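Visit report: Grerell demonstration day, Wustdale

March 16, 2023

Grerell opened its Wustdale workshop to prospective buyers of the Jilto sorting kit, a two-arm package sold to small warehouses and contract packers. I attended on behalf of a firm that repacks toiletries and pharmacy goods in mixed lots. We have looked at single-arm cells before and rejected them on reach. The notes below cover what was shown, what was said about price and support, and the points we still need answered.

Access and premises

The workshop is on the upper floor of a former dye store, with a goods lift at the rear. Visitors were taken through in groups of six. Each group had a short talk, a tour of the assembly bay and then 18 minutes at the demonstration cell. The last part was too short. Our group spent a good share of it on questions about mains supply that could have been dealt with in the talk.

Safety briefing was by printed card. Bags were left at the door.

What is in the kit

Jilto is sold as a package: two arms, two grippers, a controller, the control software and a set of fixing plates for the customer's own table. Trays and bins are not included. Grerell's position is that most customers already have containers they like and that the software should learn those. There is a list of recommended sizes in the manual, and a tray outside the list can be added by measuring the inner floor and the height of the rim and entering both by hand.

The grippers are a parallel type with replaceable pads. Pads come in two hardnesses. The harder pad is fitted at the factory. The softer one is intended for tubes, pouches and blister packs, and wears faster; the quoted change interval is 300 hours of running time. Pads are held by two screws each. I was allowed to change one and found it simple, though the screws are small and would be easy to lose on a packing floor.

Cabling on the arm runs outside the casing at the wrist. I asked whether a sleeve was available. One is offered as an extra, and it reduces the turn of the wrist slightly. For a site with dust or loose film I would want the sleeve.

Software

Jobs are built on a tablet. The operator names each container, assigns product types to it and sets which arm may enter it. Where both arms may enter the same container, the software holds one back until the other is clear. This is the feature we came to see, as it decides whether two arms are worth the money over one.

The job editor is plain and quick to learn. I built a three-container job without help. Two faults were noted. The list of product types cannot be sorted by name, and a deleted container leaves its rules behind until the job is saved and opened again. Grerell knew of both and expects to correct them in the September release.

Product types are taught by presenting samples to the system in several positions. Rigid boxes needed few samples. Clear containers needed more, and the manual advises a plain table surface and even lighting when teaching them. Our own stock has a large share of clear bottles, so teaching time will matter to us.

Demonstration cell

The demonstration was a sorting job with toiletries and small cartons, close to our own work. The table and the wall behind it are white. One arm handled a squeeze tube, gripped and held upright with the crimped end at the top. A clear bottle stood in a blue tray, two small cardboard boxes were in a yellow tray, and a taller yellow bin was at the right with the gripper of the second arm at its rim. 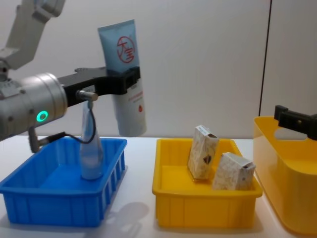

Cycle time is difficult to judge from a demonstration, where speed is limited while visitors are near. Grerell quotes a success rate of 98 per cent for first-attempt picks on rigid cartons with the factory pads. No figure was offered for tubes. I asked for one twice and was told that it depends on fill level, as a part-empty tube folds under the pads. That is a fair answer, but we cannot build a case on it, and I have asked for a trial with our own stock.

Mixed containers of different heights did not need a change to the fixing plates. The approach height is set per container in the job. A deep bin costs time on each cycle, and the sales engineer advised placing the deepest container on the side of the arm that uses it most.

Support and supply

Installation and first-year service in our region would be done by Omerović, a separate firm with its own engineers. Spare pads and wrist sleeves are held by Omerović; complete grippers come from Wustdale. A loan gripper is included in the higher service tier only. Software updates are free during the service term and optional after it.

Training is one day on site for up to six people. Further days are charged.

The price list was given on paper and is attached to the internal copy of this report.

Points outstanding

Trial date for our tubes and clear bottles, using the softer pad.
Cost of the wrist sleeve, and the exact loss of wrist turn with it fitted.
Whether the tablet can be mounted on the table frame or must stand apart.
Pad wear on waxed cartons.
Written confirmation of response time from Omerović under the lower tier.

Grerell has our stock list and will reply with a trial plan.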